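Pre-season Expectations and Final Places in a Student Football League

Project report, second-year course in sport studies
8 Jul 2018

1. Why I chose this subject

Before each season in our student league, the club captains send in a list where they place all teams from first to last. The lists are put together and published on the league page, and everybody argues about them until the first match. I have played two seasons for Lenance and in both of them we were placed too low, at least in our own opinion. I wanted to find out if such a list says something useful about the final table, or if it only repeats the table of the year before.

2. Material

I used the lists and final tables from four seasons. The league has ten teams, but I looked more closely at Trurolura, Estusska, Vaher and Lenance, as these clubs took part in every season and kept their old match papers. One season is 90 matches, so I did not try to study single games. I also sent a short questionnaire to players and supporters in May. I received 190 answers, and about 50 of them had a longer comment in the free field.

3. Method

For every team I took the expected place and the final place and wrote down the difference. Then I did the same with the final place of the year before, as if this was the prediction. When the second difference is smaller than the first, the captains would have done better by copying the old table. The calculation is simple and was made in a normal spreadsheet. I did not consider goal difference, injuries or new players, although I know that they matter.

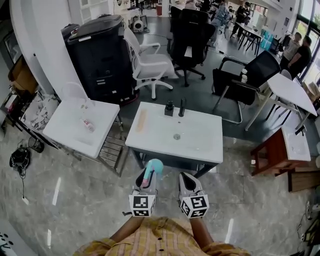 One supporter of Vaher wrote in the questionnaire that the captains vote for the name on the shirt, and that a club which won the cup long ago will be in the top three even if it loses its whole midfield. Several other comments went in the same direction, but with less strong words.

4. Results

The captains were a little better than the old table in three seasons and clearly worse in one. The top of the list was the most stable part. Trurolura was expected first every time and won the league twice. Estusska was always placed higher than it finished – in the last season the difference was five places. For Lenance it was the opposite, but the difference was smaller than I had believed before I started.

In the middle of the table the list was almost of no use. Teams from fourth to eighth place are often separated by a few points, and one late goal can move a club two places.

5. Discussion

The supporter's remark fits well with Estusska, which has a long history and many former players among the captains. It fits less well with Trurolura, where the high expectation was mostly correct. I must also say that four seasons is a short period, and that the voting rules were changed once – before the third season captains were allowed to vote for their own club.

If I continue with this work, I would like to ask for a second list in the winter break and compare the two.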